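Dorkside Community Kitchen
Progress report to the Benow Fund
March 3, 2025

Dear Faizal Sitompul,

You asked for a page and no adjectives. I will manage the page.

The dining corner opened in January, two weeks behind plan, the delay being entirely down to a disagreement over chairs. Of the 2000 dollars granted for tableware and linen, we have spent all but 26. Receipts are attached, including the one that went through the wash.

Plastic was the right call. The china we inherited was losing about 5 pieces a month, and the new dishes bounce. The children pick by color, so lunch now begins with negotiations over who gets the magenta plate. The green cloths hide gravy well and crumbs not at all.
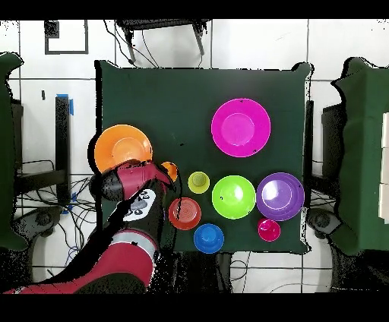
Plates, bowls and cups on one of the green tablecloths.

Still to do: a shelf low enough for small people to put their own dishes away, and a second set of cloths for laundry days. Storavitz has promised a quote for the shelf. They promised it in January too.

Aranka Fülöp
Kitchen coordinator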